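Home › Help › Wulgate Docket Manager › 4. Adding a trade mark application

4. Adding a trade mark application

Before you start, have the filing receipt to hand, along with the specification of goods or services as it was filed. You will need the Editor role. Users with the Reader role can see the record but the Save button is greyed out.

4.1 Create the record

1. Open Marks and choose New application.
2. Enter the mark exactly as it appears on the receipt, including capitals and hyphens. For a word mark such as PRASTER, leave the Logo field empty.
3. Choose the office from the list. The date format and the deadline rules change to match.
4. Type the application number without spaces or slashes.
5. Enter the filing date. If you claim priority from an earlier filing, tick Priority and enter that date as well.

Note: Wulgate works out the priority period from the earlier date only when the box is ticked. A date typed in the field with the box left clear is stored but not used.

4.2 Add classes and goods

1. Press Add class and pick the class number.
2. Paste the specification into the box. The limit is 2626 characters for each class. Longer text must be attached as a PDF.
3. Repeat for each class on the receipt.

Caution: deleting a class also deletes any objections and replies stored under it. Export the record first.

4.3 Link the owner

1. In Owner, type the first three letters of the name. Matching entries appear below.
2. If the owner is not listed, choose New owner and fill in the address used at filing.
3. For a licensed mark, add the licensee under Related parties. Do not enter it as a second owner.

4.4 Attach specimens of use

1. Open the Evidence tab and press Upload.
2. Select the files. JPG, PNG and PDF are accepted.
3. Give each file the class it supports and the date of first use, if known.
4. Check the preview, then press Attach.

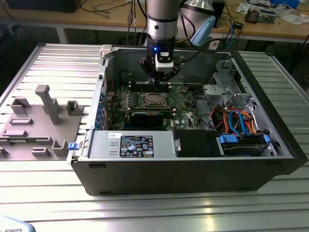
4.5 Set reminders

1. Open Deadlines. Dates created by the office rules are shown in bold and cannot be edited.
2. Press Add reminder to set your own date, for example a client call before the reply is due.
3. Choose who receives the email. The default is the person who created the record.

Error 298: the application number is already in use. Search for it under Archived as well as Live.
Error 715: the filing date is earlier than the priority date.

Section last revised 3/20/22 by Wendelin Imhof, Dukico support desk.

Next: 5. Recording an opposition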